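Bestmont Fabric Shaver, Rechargeable
Home > Laundry and Clothing Care > Fabric Shavers
Sold by Idton Home Supply

The Bestmont is a handheld shaver for taking pills and fuzz off sweaters, blankets, couch covers and other knits. It has a flat round head with a metal guard, a three-blade cutter underneath, and a clear lint cup that twists off at the back. It charges by cable and can't be used while it is charging.

Pilling happens wherever a garment rubs. On a sweater that usually means the underarms, the sides, the cuffs and the place where a bag strap sits. Short fibers work their way to the surface and tangle into small balls. Washing on a hot or heavy cycle speeds this up. A shaver cuts the balls off at the surface. It won't stop new ones from forming, though most wool knits slow down after the first few months of wear.

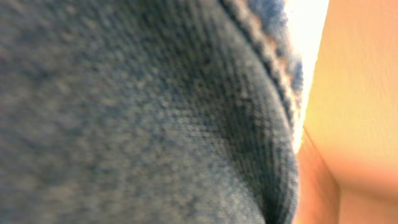
Blue-gray knit, close up. Use the tall spacer on textured fabrics.

Two spacers come in the box. The low one is for smooth, tight fabrics such as fleece, jersey and woven upholstery. The tall one snaps over the guard and holds the blades farther from the cloth. Use it for anything hand-knit, for cable stitches and for loose gauges. If you aren't sure, start with the tall one on an inside seam and look at the result before moving to the front.

Don't use the shaver on mohair, angora, lace, terry cloth, or any fabric with loops that are meant to stand up. Don't use it over buttons, zippers, beads or embroidery. Mend loose threads and snags first.

Specifications
Battery: 800 mAh lithium-ion, built in
Running time: up to 1000 seconds per charge
Speeds: two
Cutter: stainless steel, removable
Cable: USB-C, included (no wall plug)
Color: white
Item weight: 14 oz boxed

In the box
Shaver with cutter fitted
Low spacer and tall spacer
Spare cutter
Cleaning brush
Charging cable
Drawstring bag

How to use it
Charge the shaver fully before first use. The light goes from red to green when it is done.

Lay the garment flat on a firm surface and smooth out the wrinkles. A kitchen table or a desk works well. An ironing board has too much give, and shaving a sweater while someone is wearing it is how most holes get made. Pull the fabric lightly with your free hand, enough to take the slack out but not enough to stretch the stitches.

Turn the shaver on before it touches the cloth. Move it in small circles with almost no pressure. Go over the same spot again if you need to – pressing harder does not cut closer, it only pushes the fabric into the guard. Empty the lint cup when it is half full. A packed cup slows the motor, and people tend to mistake this for a dull cutter.

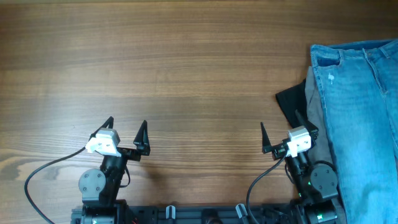 Kofi Darko wrote in a customer review that he did three sweaters in one evening and only had trouble with the last one, a thick ribbed pullover. The shaver kept skipping across the ribs until he turned it down to the low speed and worked along them instead of in circles. He gave it four stars and would have liked a bigger lint cup.

We have added his tip to the printed instructions. For ribbing, go lengthwise on low.

Cleaning and storage
Switch off and unplug before opening the head. Twist the guard to the left, lift it away and pull the cutter straight up. Brush out the lint around the post, where it packs down hardest. Don't rinse any part of the shaver except the lint cup, and let the cup dry before you put it back. Keep it in the bag with the guard on. If it will be put away for the summer, charge it about halfway first and top it up again in August or so.

Replacement parts
Cutters are sold in pairs under the Camacho name and fit both this model and the older corded one. The Ukano cutter looks alike but has a wider post hole and will not fit. Spacers can be ordered one at a time. Eduardo Villanueva handles parts orders and can check a model from the number molded under the handle.

Shipping and returns
In stock. Orders placed before noon go out the same day. Unused items can be returned in the original box. Shavers that have been used can be returned only if faulty, with the lint cup emptied. Cutters are not returnable once the pack is open.

Warranty: one year on the motor and battery. Cutters and spacers are wear parts and are not covered.

Also in this section
Cedar blocks
Mesh wash bags
Sweater drying rack, folding
Wool wash, unscented, 1000 ml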